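Clokano Stock Manual
Section 4: Taking in used clothing
Last revised 2018-08-30

Use this section when a bag of used clothing arrives and has to be checked, tagged, and entered in Clokano. It does not cover shoes, belts, or bags. Those have their own intake screen.

Before you start

Have the label printer switched on and loaded. Log in under your own name. Entries made under a shared login can't be traced later, and the monthly report leaves them out.

Wash your hands and take off rings and bracelets. Loose knits snag easily.

4.1 Opening an intake

1. On the home screen, select Intake, then New Bag.

2. Type the sender's last name. If the name is already on file, pick it from the list. Do not create a second record for the same person.

3. Enter the bag number from the paper slip. If the slip is missing, select No Slip and the system will assign a temporary number.

4. Take out one item at a time and leave the rest in the bag until you reach them.
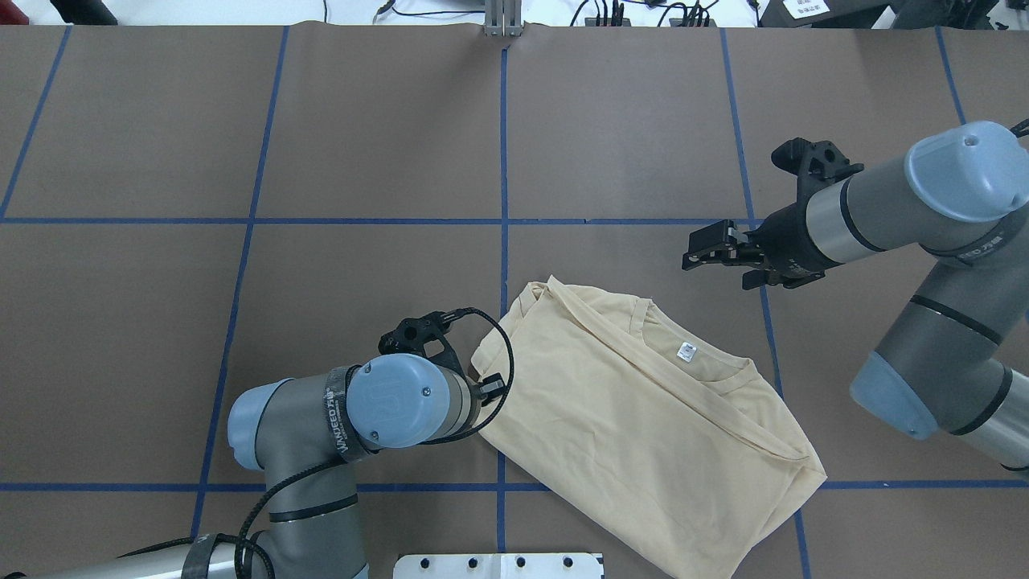
Items entered under the wrong bag number can be moved later, but only by someone with manager rights. Check the number at the top of the screen each time you come back from a break.

4.2 Checking condition

1. Read the care tag and enter the fiber content as printed. If the tag has been removed or can't be read, choose Unknown. Do not guess from the feel of the cloth.

2. Look at the collar, the underarms, and the cuffs. Most stains and thin spots are found there.

3. Turn the item inside out and check the seams. Pull gently on each side seam. A seam that opens goes to mending.

4. Choose a grade. A is unworn or looks unworn. B has light wear. C needs a repair that takes one person a few minutes. Anything worse is Reject. 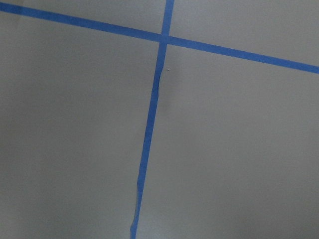 5. If you chose C, type the repair needed in the Notes field. Keep it short: "hem, left side" or "button, cuff."

6. Press Save Grade. The grade can be changed until the tag is printed.

Caution: Items that smell of mildew must be sealed in a plastic bag at once. Do not set them down with other stock. Enter them as Reject, reason code 3.

4.3 Measuring

Sizes on used clothing are not reliable, and shirts that have been through a hot dryer may be 2 sizes smaller than the tag says. Clokano lists tops by measurement first and by tag size second.

1. Lay the top face up and smooth it with the flat of your hand. Do not stretch it.

2. Measure across the chest from underarm to underarm.

3. Measure the length from the highest point of the shoulder to the hem.

4. For long sleeves, measure from the shoulder seam to the end of the cuff.

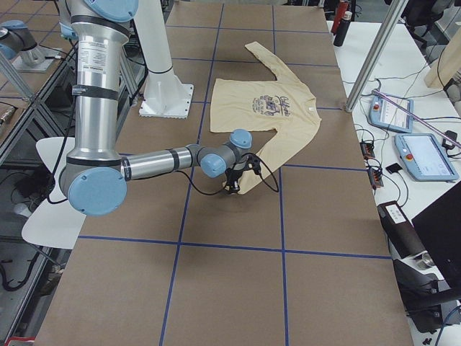
Enter each number to the nearest half inch. Do not double the chest figure. The system does this when it prints the tag, and a doubled entry will put the item in the wrong rack.

Note: Raglan tops have no shoulder seam. Measure the sleeve from the center of the back neck and check the Raglan box.

4.4 Tagging and closing the bag

1. Press Print Tag. Attach the tag through the care label, never through the cloth itself.

2. Hang or fold the item according to the line at the bottom of the tag.

3. When the bag is empty, select Close Bag. The screen shows a list of everything entered. Compare it with your pile.

4. If the bag has been open for more than 3 hours, the system asks you to confirm your login before it will close.

Comments from users of this section

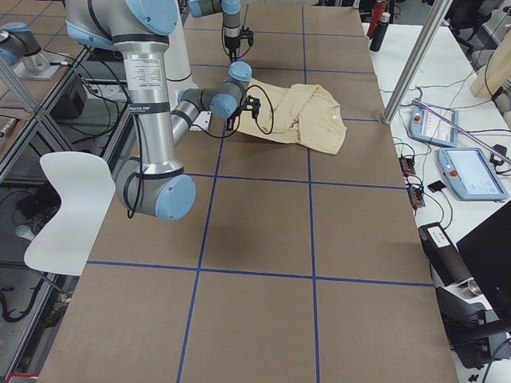 Ita Carroll asks that the grade list be printed on a card, as new staff keep going back to the screen to look up the difference between B and C. A card has been added at the back of this manual. Cut it out and keep it by the label printer.

Retno Tambunan reports that Close Bag stays gray if any item has been graded but not tagged. Scroll to the item marked Pending and print its tag. The button will then work.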